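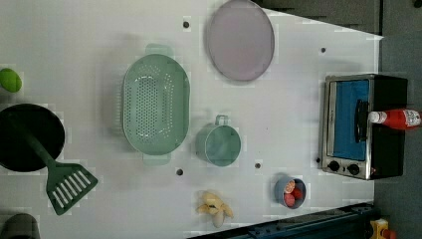 The white table, with the green colander, the mug, the plate and the little oven.

I have been promising a post on small kitchens since February, and Afia Annan has reminded me 2 times, so now I am writing it. The subject is modest. It is how to keep things on one table when the table must be the worktop, the dining place and the shelf together.

When I first moved to Drandolia I had a room with a sink and no counter at all. I bought a table for 40 from a man in Dundano, and he also gave me a bag of hooks which I never used. On that table I learned most of what I know about tidying. My mother had a kitchen where everything was inside a cupboard, and I thought this was the only correct way. But if you have no cupboard, you must choose what may stay outside, and it should be things you like to look at.

My first rule is to give the oven one side and leave it there. A toaster oven is not a big thing, but it has a door, and the door needs room in front. For one month I moved mine every evening and every evening I was annoyed. Now it stays on the right and I arrange the rest from there.

My second rule concerns colour. I am very fond of this pale green, and a mug and a colander in the same green look calm together even if they were not bought together. The plate is a different matter — somewhere between pink and lavender, and Kwadwo Tetteh says it is the colour of old soap. I think it goes well with the green. We have not agreed on this.

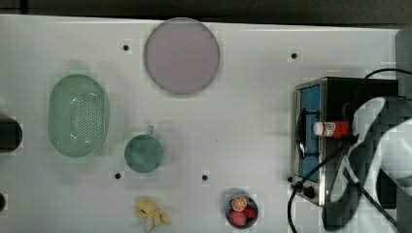

The third matter is fruit. I always keep it in a bowl, and the bowl should be small, so that you finish what you have before you buy more. Toy fruit is of course more patient than the real kind, and it is very good for practising with children. My niece can spend a long afternoon putting bananas in and out of a colander, and after this she knows where each thing lives better than I do. If you want a child to help with the tidying, I recommend to begin like this, with a plate, a bowl and a few pieces which cannot be spoiled.

About the white surface I have mixed feelings. It makes a small corner brighter, and you see at once what is out of its place. You also see every crumb. I wipe mine with a damp cloth and a drop of vinegar, then again with a dry cloth. If the top has small holes, as this one has, go over them with a soft brush first, otherwise you push the crumbs inside. 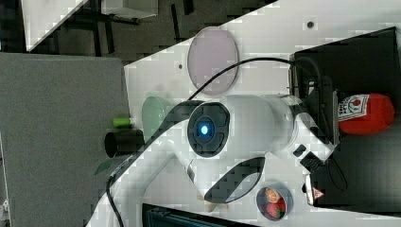
Orange and strawberry in the dark bowl, the pink plate further along.

Last thing: cups. I used to put them upside down to keep the dust out, but then a ring of water stays under them. Now I dry them properly and stand them with the mouth up. Chenxi Shi hangs hers from a rail, and I may try it when I find where I put those hooks.

Next time I will write about drawers.

Comments

Selorm Bawa: I have had my oven on the left for years and now I want to move it. Does the cable reach on your side?

Abena Addo: I agree with Kwadwo about the plate, sorry. The green is lovely though.

Afia Annan: Finally! Please do the drawers before next winter.

Recent posts
A shelf for the wet umbrella
Soup for one person, without leftovers
What I keep under the sink
Moving house with 100 jars

Home — Kitchen — Small rooms — Letters — About me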